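Demonstrar em vez de programar: a pinça de mão como material didático

O projeto Phetsri recolhe gestos domésticos com ferramentas de mão e usa-os para treinar um braço robótico. É também a unidade curricular mais procurada do último ano.

O primeiro exercício do semestre não tem código. Cada grupo recebe duas pinças de mão, um pano e uma superfície branca, e tem uma manhã para decidir o que significa «dobrado». A decisão fica por escrito, numa folha que acompanha o grupo até à avaliação final: que cantos devem coincidir, que tolerância se aceita, em que ponto a demonstração começa e em que ponto termina. A maior parte dos grupos reescreve a folha antes de gravar a segunda sessão.

O Phetsri nasceu como trabalho de fim de curso e passou a projeto permanente da escola de engenharia. A versão atual junta 38 estudantes de mecânica, eletrotecnia e informática, distribuídos por grupos que rodam entre três postos: recolha, verificação e treino. O objetivo declarado é modesto. No final do semestre, um braço fixo a uma bancada deve executar uma tarefa que os estudantes demonstraram à mão, com objetos que não aparecem nos dados de treino.

A recolha segue o princípio já corrente na área. O operador segura a pinça como seguraria uma ferramenta, executa a tarefa e a câmara regista o que a pinça tem à frente. A posição no espaço é reconstruída mais tarde, a partir do vídeo e dos sensores inerciais. Não há braço na sala durante a demonstração, o que elimina a calibração prévia do manipulador e permite trabalhar em casas, cozinhas e oficinas. Em contrapartida, todos os erros de geometria passam para a fase de processamento, onde são mais difíceis de atribuir a uma causa.

Os marcadores fiduciais são o ponto em que essa dificuldade se torna concreta. Um cartão impresso com um padrão quadrado a preto e branco serve de referência visual conhecida: se a dimensão do padrão e a sua posição na ferramenta estiverem certas, a pose relativa calcula-se a partir de uma única imagem. Se o cartão estiver empenado, ou colado com um pequeno desvio angular, o erro propaga-se a toda a sessão sem gerar qualquer aviso. O manual do projeto dedica quatro páginas à colagem.
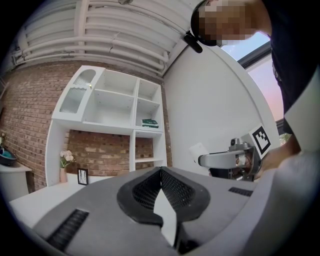
Recolha de dados com pinças de mão. A segunda pinça leva um marcador fiducial e a pessoa que a segura usa uma câmara presa à cabeça.

O trabalho com duas pinças foi introduzido este ano. Até então, o Phetsri limitava-se a tarefas de uma só mão: pousar, empilhar, abrir uma gaveta. Passar a duas ferramentas obriga a sincronizar os relógios dos registos e a exprimir ambas as trajetórias no mesmo referencial. O grupo de verificação adotou um procedimento simples, em que as duas pontas se tocam no início e no fim de cada gravação. O contacto fornece um instante comum e uma distância conhecida. Quando a distância reconstruída se afasta mais de 4 milímetros do valor medido na bancada, a sessão é marcada para revisão.

A câmara de cabeça acrescenta um terceiro ponto de vista. Não entra no treino da política de controlo. Serve para anotar as sessões, sobretudo nos momentos em que o tecido tapa a vista a partir da pinça e deixa de ser possível perceber o que a outra ferramenta está a fazer. Os estudantes de informática escreveram para isso um programa de anotação a que chamaram Sosotari, que alinha os vídeos numa única linha temporal e permite cortar a demonstração em fases. A versão de abril aceita atalhos de teclado, alteração pedida por todos os grupos que tinham passado pelo posto.

O volume de dados é pequeno para os padrões da investigação e considerável para uma disciplina. Cada grupo entrega 300 demonstrações válidas por tarefa. Na primeira ronda, cerca de 15 por cento das gravações são rejeitadas, quase sempre por perda de seguimento em movimentos rápidos ou por iluminação insuficiente. As paredes lisas e brancas agravam o problema, por oferecerem poucos pontos característicos ao algoritmo de localização. Tijolo à vista, estantes e tubagens no teto ajudam. Os grupos aprenderam a escolher divisões em função disto e mantêm uma lista de espaços com notas sobre textura, reflexos e hora do dia. O fim da tarde, com luz rasante a entrar pelas janelas, aparece na lista com a indicação «evitar».

O treino decorre num servidor partilhado com outras disciplinas, o que impõe filas e uma disciplina de ficheiros que nem todos trazem de casa. Cada pedido tem de indicar a versão dos dados, a folha de definição da tarefa e o resultado esperado. O último campo foi acrescentado a pedido do corpo docente e continua a ser o menos bem preenchido. «A perda deve descer» deixou de ser uma resposta aceite.

A avaliação faz-se em público, no encontro Prendgate, que a escola organiza no final do semestre com equipas de outros cursos. O regulamento dá a cada equipa um tempo fixo de bancada, sem intervenção manual depois do arranque. O júri fornece os objetos e as equipas só os conhecem no momento. A pontuação distingue a falha de perceção da falha de preensão, e metade da nota depende do relatório que explica o que correu mal.

É nesse relatório que o Phetsri concentra a classificação da unidade curricular. Um grupo cujo braço não complete a tarefa pode obter nota máxima se identificar a origem do erro e apresentar os dados que a sustentam. O caso mais citado nas aulas é o de uma equipa que atribuiu os falhanços à rede neuronal e acabou por encontrar um parafuso solto no suporte da câmara, visível em gravações feitas semanas antes.

Para a próxima edição está prevista uma garra nova, a Sirker, desenhada pelos estudantes de mecânica, com dedos substituíveis e um suporte de marcador maquinado na própria peça. Os primeiros protótipos estão em ensaio de fadiga. Se o suporte mantiver a tolerância, as quatro páginas do manual sobre colagem de cartões serão retiradas na revisão seguinte.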